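Open day at Drultby: a lot of ribbon, not many answers
Posted Mar 19, 2019 by Nii Kyei

I went to the open day at the new Soldier Support Center in Drultby expecting a sales pitch, and I got one. Bilex, the contractor that runs the place, had signs up from the parking lot to the front door, and every sign said "one stop."

The idea is simple enough. Pay problems, ID cards, leave forms and college paperwork all used to be handled in different buildings. Now they're in Odoi Hall, under one roof, and you book your visit through a program called Wetero. I did 4 years in uniform before I started writing for this site, and I've heard "under one roof" before. It usually meant one longer line.

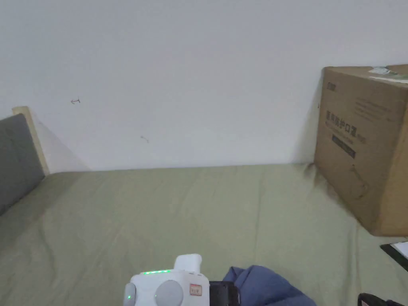 Our guide, Leonardo Santoro, was friendly and knew the building. He told us the center can handle 400 soldiers a day. I asked how many it had handled the day before. He said he would have to get back to me.

The Wetero demo came next. The average visit takes 44 minutes, according to the slide, but that clock starts when you sit down at a desk. How long you wait for the desk wasn't on the slide. A sergeant behind me asked what happens if your unit is in the field and you can't get online to book. There's a phone number, she was told. She wrote it down and tried it right there — voicemail.
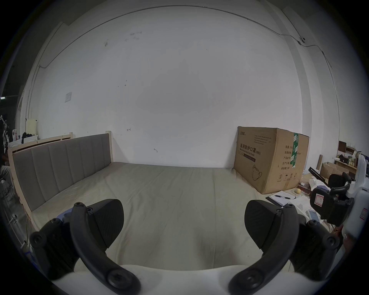
Bed with a padded gray headboard and a fitted sheet.

I'll give them the education office. The two counselors there skipped the slides and talked to people about their own transcripts, and one private walked out knowing which of his credits would transfer. That was the best part of the morning and it had very little to do with Bilex.

After that there was cake. The feedback form had a box for "what did you like most?" and no box for complaints, so I used the back.

Bilex says it will publish wait times after the first 90 days. I've asked for the ones from the old offices too, so there's something to compare them with. The next open day is in September, and I plan to bring the same questions.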